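The second life of the spare room

Every January the same article appears, in one magazine or another, telling us to get rid of things. I have written it myself, twice. The advice never changes much: take everything out, hold each object, keep what you use, let the rest go. Then in spring the same magazines run pages of storage baskets.

I wanted to know what happens to people who pay for this advice. There is now a small trade in it, and in the town of Caldeira, where I spent a fortnight, there are two firms competing to empty the same cupboards. Lenolari sends a pair of consultants in grey aprons. Provden, which is cheaper, sends one person and an app.

Judite Sampaio hired Lenolari after her mother died and left her a flat's worth of furniture to fit into a flat that was already full. She paid for 15 hours. At the end of them she had a clear hallway, a spare room with a bed you could reach, and a receipt from a charity shop that ran to three pages.

"It was lovely," she told me. "I walked up and down that hallway like a visitor."

And now? She opened the door of the spare room and let me look. The bed had gone back under. Winter coats, a sewing table, two lamps without shades, a box of her mother's letters that the consultants had advised her to photograph and recycle. She had photographed them. Then she had kept them.

I don't say this to mock her. I would have kept them too. But Lenolari's brochure promises "a home that stays clear", and I asked the firm how it knows. How many clients were visited a year on? I was sent a page of testimonials, most of them written in the week the work was done. I asked again and was told that clients value their privacy.

Provden was more forthcoming, up to a point. Its app asks you to log what leaves the house, and it hands out a badge when you reach 100 items and another at 1000. It doesn't ask what comes in. When I pointed this out, a cheerful young man on the telephone said that was an interesting piece of feedback. A customer could carry a hundred teaspoons out of the back door and a piano in through the front, and the app would send her a badge. 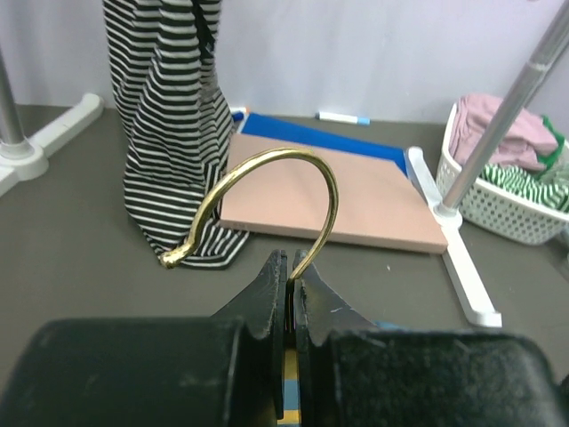
What both firms sell, once the clearing is done, is storage. This was the part I hadn't expected. Lenolari has its own line of boxes, labels and rails, and Provden takes a cut from a supplier. Judite's bill for fittings came to more than a third of what she paid in all. She showed me the drawer dividers, which were full of the sort of thing drawer dividers get full of: dead batteries, foreign coins, a key to something.

I took the question to Belmiro Correia, who has run a repair and second-hand shop called Fadside for most of his working life and sees the business from the other end. A good part of his stock arrives in January and February, in car boots, from people who are flushed with effort and want it gone before they change their minds. By summer some of them are back.

"They come in for a toast rack," he said. "I sell them a toast rack. Sometimes it's the one they brought."

He charges for this, naturally, and sees no reason to feel bad about it. He did tell me that he has a shelf at the back where he puts things he suspects will be missed. A clock, a set of bowls, a child's chair. He leaves them there for 80 days before they go out for sale. I asked whether anybody had ever come back for something on the shelf. A few, he said, though they tended to pretend they were only browsing.

The case for the clearers is not a foolish one. A blocked hallway is a misery, and it can be a danger to anyone unsteady on their feet. Some people can't begin without another person in the room, and paying a stranger is easier than asking a sister. Judite said that the company had mattered more to her than the method. One of the two consultants had lost her own mother the year before, and they had spent a whole morning on one wardrobe, talking. That morning was on the bill at the full rate, and Judite thought it the best money she spent.

So perhaps it's the claim I object to, and the scale of it. We are told that a cleared house leads to better sleep, calmer children, a saved marriage. I have read a good deal of this material over the past few months and found very little behind it beyond people saying they felt better on the day. I feel better on the day I have my hair cut.

Before I left, Judite asked if I would help her carry one of the lamps down to Fadside. We got it as far as the landing. She looked at it for a while and said it might only need a new shade, and we took it back up.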